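评测：Flarnen 触觉补偿模块用于薄片类物体分拣

分类：灵巧操作 / 软硬件评测

Flarnen 是一套面向多指手的抓取策略修正方法，随开源代码发布，作者为 Huia Treloar 与 Lech Nowakowski。其思路是在已有的模仿学习策略之上叠加一个残差网络，输入为关节电流与末端位姿误差，输出为指尖法向的小幅位移。论文报告的主要收益集中在薄、软、反光的物体上，本文只评这一部分。

基线策略沿用我们自己的 Erketti，训练数据为 3475 条遥操作轨迹，两组共用同一份权重。残差网络另用 353 条轨迹微调。任务为从桌面拾取单张卡片或密封小袋，插入分格收纳架的指定层，超时或掉落均计为失败。

结果如下。基线成功率 63%，加入 Flarnen 后为 67%。差距小于论文给出的数值。按失败类型拆开看，改善几乎全部来自拾取阶段；插入阶段两组没有可辨的区别，残差网络在此处输出接近零。作者在论文附录里提到过接触信号稀疏时残差会退化，与我们的观察一致。

安装过程不复杂。依赖项版本锁得较死，与我们的驱动有一处冲突，改动消息接口后解决。标定脚本要求手腕处线缆在全行程内不受拉力，文档对此只写了一句，实际影响很大：线缆绷紧时腕部力矩估计会偏移，残差网络把偏移当作接触处理，手指提前闭合。建议在标定前先跑一遍空载轨迹，检查电流曲线。

反光包装仍是主要难点。带塑封的小袋表面起皱，深度图在高光处出现空洞，基线给出的初始抓取点经常偏向袋口一侧。Flarnen 不使用视觉输入，因此无法修正横向误差，只能在手指已经接触之后调整下压量。

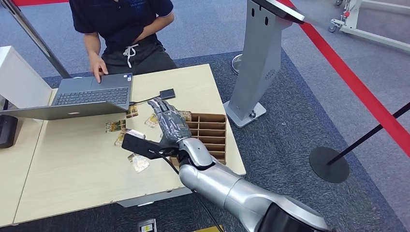
若初始点偏差超过一个指宽，加不加模块结果相同。想解决这类问题，应当先改感知端，例如换用 Piras 的多帧深度融合，再考虑残差修正。两者能否叠加，我们尚未测试。

另一个限制是桌面高度。残差网络对高度变化敏感，台面换过之后必须重新标定，否则指尖会压住桌面打滑。论文的实验只用了一张台子，这一点没有讨论。

总体评价：代码质量好，复现成本低，增益有限但方向可信。对已有基线且失败集中在拾取阶段的团队，值得花时间试。失败集中在插入阶段的，不建议。

读者评论

Ermanno Orlandini：63 到 67 有没有做显著性检验？每组的试验次数正文里没写。

Assunta Bortolotti：我们也遇到线缆问题，后来在腕部留了一段余量，曲线正常了。

Carmela Amato：请问微调用的轨迹里包含失败样本吗？我只用成功样本训练，残差一直很小。

相关文章
Piras 多帧深度融合：安装与初步结果
Weren 指尖传感器的漂移问题
Erketti 策略训练记录（二月）
遥操作数据的清洗流程

联系编辑 | 版权所有，转载请注明出处 | 返回顶部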